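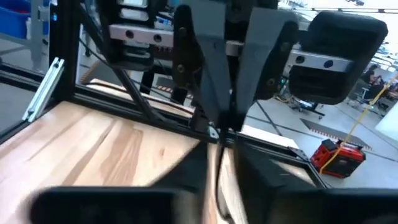

The hand stopped at 1,408. Not a round number, no alarm, nothing. The log said OK. The log always said OK.

Second time since February. Zillaria had sworn the new firmware fixed it, and we beleived them, we had 22 units to ship and 4 working.

So I typed the stop command. Nothing. Typed it again. The fingers closed a little more, slow, like it was thinking. 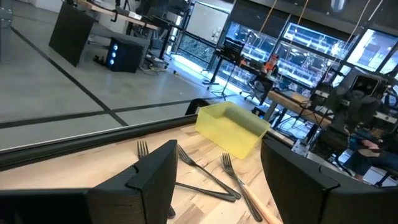
Haretti's rule was simple, never reach in while the status is green. Green meant power on the joints. I knew the rule, I'd signed the rule. But it still had forks to do, three of them on the tabletop and the yellow bin empty behind, and the deadline was that night.

I reached in.

It moved. Not fast. Enough.

Somebody yelled, somebody hit the big button, and then teh fans were the only thing running. My sleeve was torn to the elbow. The log said OK.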